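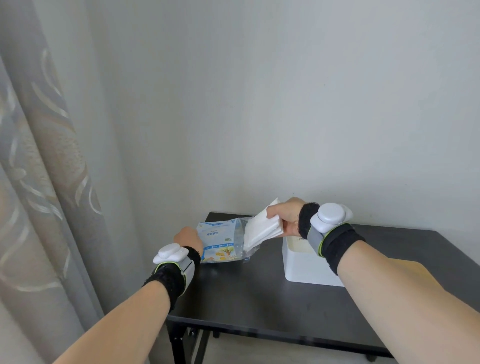

Bolance wrist trackers: a review from the person wearing them

Mar 25, 2021
Posted by Davina Innes

I refill tissue boxes for a living. I also fold towels, restock kettle trays and put the little soaps back in line, but the tissues are what got me onto the automation project at Plemska, where I've worked in the room supplies department for nine years. Management wants a robot to do the fiddly jobs, and before it can do them it has to be shown how. So I now spend part of each shift with a Bolance on either wrist, teaching a machine to do what I used to do with the radio on.

Most reviews of this sort of kit are written by people who buy it. I thought there was room for one by somebody who has to scratch her nose in it.

What you get

A pair of trackers, one for each arm. Each has a rounded white puck on a grey housing with a thin lime-green trim, and a fuzzy black wristband to hold it on. The look is halfway between a tennis player and a smoke alarm. There is a charging tray as well, and a program called Enriquez that runs on the supervisor's laptop and makes a small unhappy sound when you've done something wrong. It doesn't say what.

Comfort

Better than I feared. The wristband is the same sort of stuff as a bath towel and sits quite kindly on the skin for the first hour. After that it gets warm. By the end of a session in June, with the heating stuck on, I could have wrung mine out. Ask for spares and ask whether they're washed between people, because at our place they weren't until I brought it up.

The strap needs to be tight. If the puck slides round, the recording is useless and you hear the small unhappy sound. Tight enough for Enriquez is slightly tighter than I would choose for myself.

Getting through doorways is fine, cardigans are hopeless. Wear short sleeves or something you can shove up to the elbow and leave there.

What it's like to work in

A refill goes like this when I'm left alone: open the soft pack, hold it with one hand, pinch the whole stack and draw it out with the other, drop it in the box, pull the first sheet up through the slot. You don't think about it. Then you're asked to do it for the trackers, at a pace described as "natural", and suddenly you've never met a tissue before. My first recordings looked like a woman defusing something.

It wears off. By the second week I was back to normal speed and had stopped sticking my little finger out.

What doesn't wear off is how much the kit misses. It knows where my wrists are. It has no idea that I'm feeling for the point where the plastic is about to give, or that I ease off when the bottom of the stack catches. There are cameras to help with the fingers, and the engineers from the Prillunberg office are very confident about the cameras. I have watched their robot take hold of a pack of tissues. It held on with great conviction, and we swept up afterwards.

What it has changed

The target is 80 good recordings a shift. A recording is good if Enriquez likes it, and it takes against roughly handled straps, long sleeves and chatting. That last one matters more than it sounds. Two of us used to do supplies side by side and put the world to rights over the kettle trays. Now whoever is wearing the trackers works alone at a table facing a wall, and the other one has the corridor trolley to herself. We get on as well as ever, we just do it at lunch.

On the other side of the ledger, recording shifts come with an extra 20 minutes of paid break, which we had to ask for twice. My wrists are grateful. And for the first time in my working life people with lanyards come down and ask me how I do things. One of them wrote down the word "pinch" and underlined it.

We have been told that no jobs will go, and that the robot will "take the repetitive work and free the team up". I asked what for. It was a fair question and it's still being looked into. My own guess is that somebody will have to open the packs for it, load the boxes where it can reach them and sort out whatever it drops, and I'd like that written down as a job with a grade before it turns into a favour.

There's also the matter of who keeps the recordings. Ours are stored under a worker number with no name attached. I've made over 200 of them. If the thing does learn, it will be folding and pinching a bit like me in buildings I've never set foot in, and I haven't decided how I feel about that. Get the answer in writing before you strap anything on.

Good points

Light on the arm.
Charges during a tea break.
Puts up with knocks against a table edge (tested, repeatedly, by accident).

Bad points

Hot wristbands.
Left and right are easy to mix up when you're tired.
The sound.

Would I recommend it?

As a piece of kit, yes. It's well made and I mostly forget it's there until I try to put a coat on. If your employer is thinking of buying a set, try to be in the room when the targets are agreed, and take your own spare wristbands. The black ones show talc.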